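Locks, Keys and Hinges: Which Tips Are Worth Your Time

Every household tips page has a section on locks, and most of them copy from each other. I have a garage workshop in Amden with too many padlocks, a back door that sticks every June, and a drawer of keys I've been meaning to sort for longer than I want to admit. So I went through the usual advice and tried what could be tried. Some of it is fine. A fair amount is repeated by people who I suspect have never had to get into their own shed in the rain.

Pencil lead in a stiff lock

The tip: rub a soft pencil over the key, work it in and out, and the lock will turn like new.

It helps a little, on a lock that wasn't very bad to begin with. Pencil lead is graphite mixed with clay, and you're putting a tiny amount of it on the outside of a key. If the lock is dirty inside, you now have a dirty lock with some pencil in it. I did the side door this way and it was smoother for a few days, then went back to the way it was.

What works better is cleaning first. Blow the keyway out with short puffs of canned air, keeping your face out of the way. Run the key in and out and wipe it on a white rag each time until the rag stops picking up gray. Then use a dry lock lubricant, sparingly. One short squirt. People empty half the tube in there and wonder why the key comes out looking like a chimney brush.

Pick one kind of lubricant and stay with it. Graphite on top of oil makes paste, and paste is what you were trying to get rid of.

Cooking oil

No. I don't care whose grandfather did it. It goes sticky, it holds dust, and in a warm shed it smells. Same answer for butter, which I have seen recommended in print.

Miracle sprays

I bought a can of Praviler after reading that it frees, cleans, protects and waterproofs. It did free up a seized hasp on the side gate, I'll give it that much. Whether it did it any faster than ordinary penetrating oil would have, I can't say, and neither can the can. The protecting part I don't believe. The hasp had a brown bloom on it again before the season was out. If something lives outdoors, clean it and grease it on a schedule and don't count on one spray to do the job of three.

The little Skindov key covers (rubber caps, sold in a mixed pack) are another one. They tell your keys apart by color, which sounds useful until you've forgotten whether green was the shed or the tool chest. They also make the heads fat enough that my keys no longer fit on the hook rail. I took them off.

Labeling keys

This is where I part company with the advice columns most of all. The usual line is to put a neat tag on every key saying what it opens. House, garage, shed, filing cabinet. Think about where those keys go when they go missing. If the ring turns up in a parking lot, you've handed a stranger a set of instructions.

Use a code. It doesn't need to be clever. I use a letter for the building and a number for the lock, and the list that explains them sits inside a cookbook. The old tool chest came with 1073 stamped on its lock, and I wrote that down on the same list, which is handy if I ever need a replacement cut. Better there than on a tag.

For the tags themselves, stamped metal lasts. Paper in a plastic window goes blurry as soon as it gets damp. Masking tape is fine for an afternoon. Nail polish dots on the key head are the best of the cheap options and they do chip, so expect to redo them.

Marking the lock is a different matter. A name on a padlock tells people whose it is, and in a shared garage or a club workshop that saves a lot of muttering. Use a permanent marker and let it dry properly before you handle it. If there's a label already on the lock, fill it in before you put the thing into service. Once it has picked up a film of oil the ink beads up and wipes away.

Spare keys: the two-ring rule

Padlocks often come with both keys on one split ring, and a great many people leave them that way. I did too. Then the ring goes down behind the workbench and the spare goes with it, which rather defeats the purpose of a spare.

Separate them on the first day. One key goes on the ring you carry, the other goes somewhere indoors that isn't a pocket or a coat. Write down where. The under-the-flowerpot method doesn't deserve a paragraph, and neither do the fake rocks. I've never seen one that looked like the other rocks. 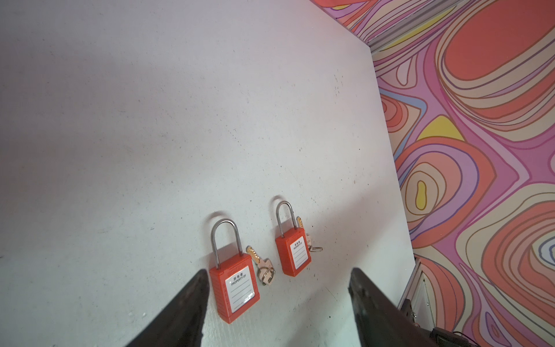
Stellan Skjelbred wrote in after the last version of this page to object to the two-ring rule. According to him, splitting up a new pair of keys is how spares get lost in the first place, and he'd rather have both on one ring hanging from a nail in the kitchen, with the lock itself used only by whoever walks past that nail. He also thinks my code system is "a fine way to lock yourself out with a cookbook."

He has a point about the nail. If you live alone and only lock the shed at night, a single ring on a single hook may be all the system you need. With more than one person in the house I still say split them. I've stood at a shed door at 6 a.m. while the nail key was on its way to work in somebody's jacket.

Freezing locks

The winter tip is to heat the key with a lighter. It can work on a plain metal key if you hold it with pliers. It will also ruin a key with a plastic head, and it will surely ruin one with a chip in it. A commercial de-icer is cheap. Keep it in the house or the car, though. Every year somebody stores it in the locked shed.

Hot water poured over the lock gets you in, and then the water freezes inside and you're worse off by evening. If you must do it, dry the lock indoors afterward and lubricate it.

A flap cut from an old bicycle inner tube, screwed above the padlock so it hangs down over it, does more than any of this. It's ugly. It keeps the rain out of the keyway, and that's most of the battle.

Broken key in the lock

The superglue trick: dab glue on a matchstick, touch it to the broken piece, wait, pull. Please don't. I tried it on a junk padlock so you don't have to risk a good one, and glued the stub to the plug. Ông, down at the hardware counter, tells me he sells more replacement cylinders to people who tried glue than to people who simply broke a key. That may be a salesman's exaggeration, but my junk padlock is on his side.

Try this order instead:

Turn the slot to the position where the key would normally come out. If the plug is part way around, nothing you pull on will budge. A small flat screwdriver usually moves it.

A drop of lubricant along the top of the broken piece.

A thin jigsaw or coping saw blade, slid in along the cuts with the teeth angled back toward you. Twist slightly and draw it out. It takes patience and several goes.

If it hasn't moved after a fair try, stop. Pushing it farther in turns a small bill into a larger one.

Hinges and sagging doors

The toothpick fix for stripped hinge screws gets laughed at, and I came to it ready to laugh. It's good. Pack the hole with toothpicks or a sliver of dowel and wood glue, snap them flush, let it set overnight, and drive the screw back in. My back door has been up on that repair through two summers. The sticking in June is the wood swelling, and toothpicks won't cure that. For that you take a plane to the edge, a little at a time, and seal the bare wood when you're done.

What I don't believe is petroleum jelly on hinge pins as a permanent cure for squeaks. It quiets them, then it gathers fluff. Pull the pin, wipe it down, rub it with fine steel wool if it's rusty, and put a thin coat of grease on before it goes back. One pin at a time, or you'll be holding a door.

Cheap padlock or good padlock?

Randi Nordin had a long argument with me over this one by email. Her view is that an expensive lock on a thin hasp is money wasted, and I agree with her entirely, so it was a strange argument. Look at what the lock is attached to. If the hasp screws are exposed when the door is shut, anyone with a screwdriver can skip the lock. Swap them for carriage bolts with the nuts inside.

For a tool cabinet where the worry is kids and not burglars, a basic lock will do. I paid $70 for a heavy one on the side gate, and I couldn't prove to you it has earned a cent of it. The fence beside it is waist high.

Combination locks come up every time I write about keys. They're handy until you forget the number or until it's dark. If you do use one, spin every wheel after closing it. Moving only the last wheel by a notch is what most of us do, and anyone trying the gate knows that too.

Oil stains on the workbench

Cat litter works, plain clay kind, crushed underfoot and left overnight. Baking soda paste did close to nothing on mine. Sanding did the rest, and next time I'll put down cardboard before I take a lock apart.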